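### 4.2 Sorting snack pouches with hand-held grippers

Packers at the Hakby site had sorted mixed snack orders by hand. After the change they worked through a gripper, and its recordings were used to train the Abubakari packing cell. The set holds 3,174 grasps by nine packers. Figure 3 shows two grasps of packaged snacks beside an open pink-edged box.
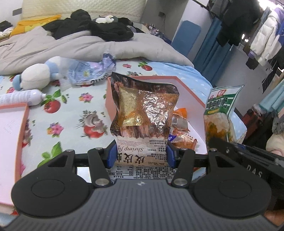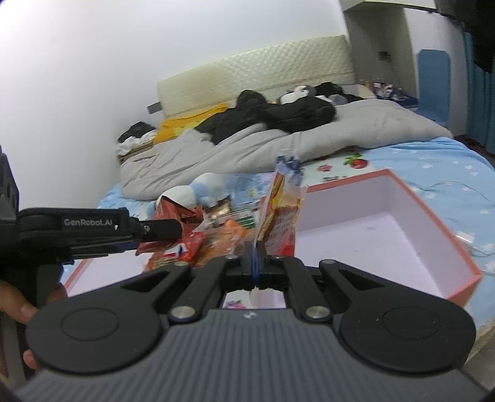 **Figure 3.** Gripper work on snack packaging: (a) large pouch held at both sides; (b) thin blue-and-white strip of packaging pinched between the fingers.

Packers reported that the tool slowed them at first and moved the strain from the fingertips to the wrist. Gyamfi and Penner coded 570 comments from the shift logs. Most dealt with pace and with who decides when a grasp is redone. Under the old routine that call was the packer's; it now sits with a reviewer, and labour representatives asked for it to be returned.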